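Ticket 3896: Spike sorting crashes on long slice recordings
Status: Resolved
Opened by: Noeline Tamihana
Assigned to: Riku Ogura

Hi Riku, me again, sorry! I'm trying to get through the January slice recordings and the sorter keeps dying on me. It loads the file fine, it does the filtering, the progress bar crawls up to 65 percent and then the whole window just goes away. No error box, no beep, nothing. The short test files all run without a hitch (I tried a bunch of them to be sure), so I'm pretty confident it's got something to do with the long ones from the Mirnport rig.

I'm on the Stanell desktop by the window, the one with the loud fan. I restarted it twice, and I also cleared the temp folder the way you showed me last time. Same crash, same spot.

Update from me, 10:40. I did the thing you asked and ran it from the command window so we could see what it says before it quits. The last line is "buffer request exceeds limit, channel group 2" and then it drops me back at the prompt. Channel group 2 is the deep-layer electrodes, where I have those big spindly cells I've been so excited about, so of course that's the part it won't read!

I looked in the settings too. The chunk length is set to 8 seconds, which I never touched. Should it be that long? My old notes from when we used Arkcombe for sorting don't mention chunk length anywhere, but that was a much older version and I was only recording one cell at a time back then.

Update, 1:15. Tried your first suggestion and dropped the chunk length to 2 seconds. It got further! All the way through the filtering and into the clustering step, and I really thought we had it. Then it stopped again with the same message. I've attached the log, the settings file and a photo.

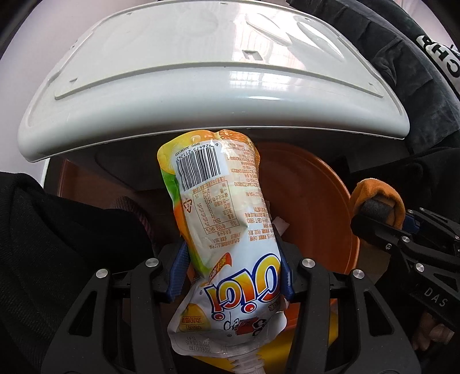
Attachment 3: drink pouch in the gripper

One more thing I noticed while I was waiting. The file header says the recording came in on the Wihongi amplifier, but the probe map loaded in the sorter is the one for the old amp. I don't know if that matters. The channels looked sensible when I scrolled through the raw traces, with nice clean spikes and the usual hum, so I didn't think to check the map until now.

Update, 2:30. You were right, it was the map! The old one lists the deep electrodes twice, so the sorter was trying to load that whole group double. I picked the Wihongi map from the dropdown, left the chunk length at 2 seconds, and the first long file went all the way through. I sat there watching it like a kettle. The clusters look lovely too, much tighter than what I was getting before, and the spindly cells come out as their own group with that slow little afterdip.

I put the chunk length back up to 8 seconds to see what would happen and that ran fine as well, and a good bit faster, so I'm leaving it there.

Questions before you close this. Can the old map be taken out of the dropdown, or at least renamed? It sits right at the top and it's the one that gets picked when you open a new project. And do I need to redo the short test files? They never crashed, but I sorted them with the wrong map, so I'm guessing the deep channels are off in those too.

Reply from Riku Ogura: Yes to both. Old map is now in the archive folder and Wihongi is the default. Please rerun the short files and don't merge the earlier cluster tables with the new ones. Closing, but reopen if the clustering step stalls again.

Thanks Riku! Rerunning them now.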